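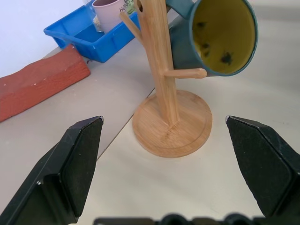
4. Job Failures in the Shared Queue

Figure 3. Mug on a wooden mug stand.

4.1 What was logged

The queue server, Orar, wrote one record for each job it received from a tablet or laptop. A record held the time the job arrived, the paper size named in the job, the paper size the printer reported at that moment, the driver version on the host computer, and the final status. We did not keep file names or the content of any job. Jobs sent by the authors during setup were removed before the analysis, as were jobs that a user canceled before the host had accepted them.

After this cleaning the log contained 2,387 jobs. Of these, 1,929 printed on the first attempt at the size the user had chosen. The other 458 jobs are the subject of this section. We call them failed jobs, although many of them did produce a print. A job that came out at the wrong size, or that came out only after someone restarted the queue, is counted as failed.

4.2 Size mismatch

The largest single group, 159 jobs, failed when the size in the job did not match the size the printer reported. In most of these the tablet had kept a size from an earlier session. The app showed the new size on its preview page but passed the old one to the host. Reopening the print settings cleared the stored value, and closing the app from the home screen did not.

The host can deal with a mismatch in two ways. It can hold the job and show a message, or it can scale the page to whatever paper is loaded. The default in Nisar, the sharing program on our host computers, is to scale. This keeps the queue moving, but the user learns about the problem only when a print with wide borders or a missing edge lands in the tray. When we changed the setting to hold, mismatched jobs stopped at the host and the message was shown there. It was not passed back to the tablet, so a user standing across the room saw only that the job was waiting.

Cut settings made this harder to trace. A printer that can cut one sheet into two strips reports the full sheet as its paper size, and the cut is a separate option in the driver. Two jobs can therefore look the same in the log and come out differently. We added the cut option to the record in February, and earlier jobs of this type were sorted by hand from the notes kept at the front desk.

4.3 Timeouts

Orar waits 60 seconds for a reply from the printer and then marks the job as stalled. A dye-sublimation printer that has been idle may need to warm up first, and it sends no reply while it does so. The first job of the morning was marked as stalled far more often than any later one. In several cases the user sent the job again, the printer then finished warming up, and both copies printed.

A longer wait would prevent the duplicate prints, but it would also delay the message for a printer that has been switched off or unplugged. We left the limit unchanged for the whole period so that the months could be compared. The replacement server, Urgate, asks the printer for its state before it starts the clock. It was installed too late to be included here.

4.4 Driver version

Jobs sent through a host with an outdated driver failed in ways that were not always easy to tell apart from the two groups above. An older driver may accept a size it does not know and replace it with the nearest one on its list. In the log this shows up as a size mismatch, and we counted it as one. Jobs where the driver refused the size outright were placed in a separate group with the other driver errors.

Kwak read the full set of failed jobs and gave each one a single cause. Jenkins then read the same set without seeing the first labels. Where the two labels differed, the job was discussed until both readers agreed or, failing that, was put under "unclear." Most disagreements were between stalled jobs and driver errors — the status text is the same for both, and only the timing separates them.

One host was moved to a new wireless network partway through the study. Its jobs are included in the totals above but are left out of the comparison by host in Section 5, where the move would have affected the waiting times.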